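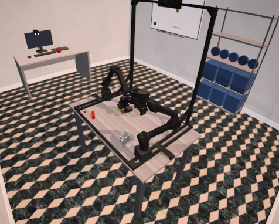

Open day at Karkis
20 Dec 2023

Karkis opened its simulation lab to visitors and I went for the afternoon session. The demo was a two-arm tabletop setup, run entirely in simulation, with small colored pieces to pick up and a mug left standing on the same table.

The operator ran 200 episodes as a batch, then replayed a few at normal speed. Control is joint position, with one policy driving both arms. Most of the failures I saw were grasps closing slightly high on the smaller pieces — a calibration offset, according to the operator, though I would check the contact parameters first.

Shadows and floor texture can be randomized per episode. The table stays fixed.

I asked about transfer to hardware. They have 2 physical cells at the Bornia site and expect numbers in January. I'll post them when I get them.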